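Sayaka Iwasaki packs drinks for a living, and she would like people to stop putting the bottles in standing up.

"They fall over," she says. "You carry the bag ten steps and they fall over, and then they're lying on the crisps. So lay them down to begin with."

Iwasaki runs the packing side of Driltwood, which makes up refreshment bags for sports days, school trips and works outings in and near Gresport. She started in October with one table and a borrowed van. Last month the firm sent out 2797 bags. Most orders are small, 20 or 30 bags for a walking club or a junior football side, but the largest so far was 1000 for a charity run in Dornia.

We spoke at her unit on the Kasten road, where the kettle is next to the fire door and the delivery notes are pegged to a length of string. She had been up since five and kept getting up to answer the phone.

I asked what there was to know about putting bottles in a bag.

"Not a lot, but people still get it wrong. You flatten the bag out first. If it's creased up you end up fighting it with one hand and holding a bottle in the other. Then the bottles go on their sides, next to each other, caps all the same way. If one's pointing the other way the row doesn't sit tight and they roll."

She prefers a table with a bit of colour to it. At her last job, in a bakery warehouse, everything was done on white worktops under strip lights, and she says she went home with a headache most nights. Green is easier on the eyes, in her view, and an orange bottle shows up on it straight away.

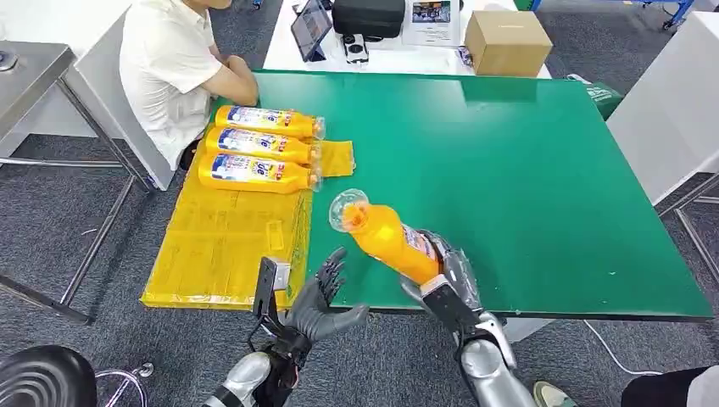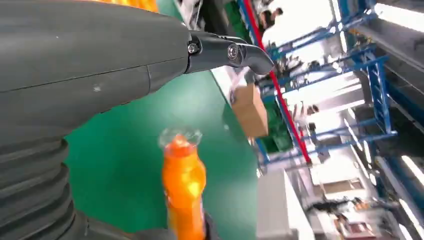 Orange drinks are what most customers ask for. Iwasaki has tried offering a choice of flavours and found that it slowed everything down, as each bag then needed its own slip and somebody to check it. She now offers orange or water – and for under-elevens she suggests water, although the clubs don't always listen.

The bags themselves have been more trouble than the drinks. The first batch she bought was too thin and split at the handles. "We had 139 come back from one school. Not all split, but they sent the lot back, and I don't blame them." She changed supplier the same week. The new ones cost more and she has put the price up slightly to cover it.

Would she use paper?

"I've tried it. Bottles out of a fridge sweat, and the bottom goes. If you're handing them out dry it's fine. I've got one customer who has paper and keeps everything in the shade, and she's happy with it."

She asks customers to return the plastic ones and takes them back at the unit on weekday mornings. They are wiped, pressed flat under a board and used again for her own deliveries between sites. A fair number never come back.

For anyone doing it at home, for a party or a day at the coast, her advice is short. Do the heavy things first and leave the fruit until last. Tighten every cap, including the ones that haven't been opened. Don't fill a bag to the top, even if it means carrying two.

"People want it all in one go from the car," she says. "Make two trips."

The phone rang again at that point. It was the walking club, wanting to know if they could have four more bags by Thursday. She wrote it on the back of a delivery note and pegged it to the string.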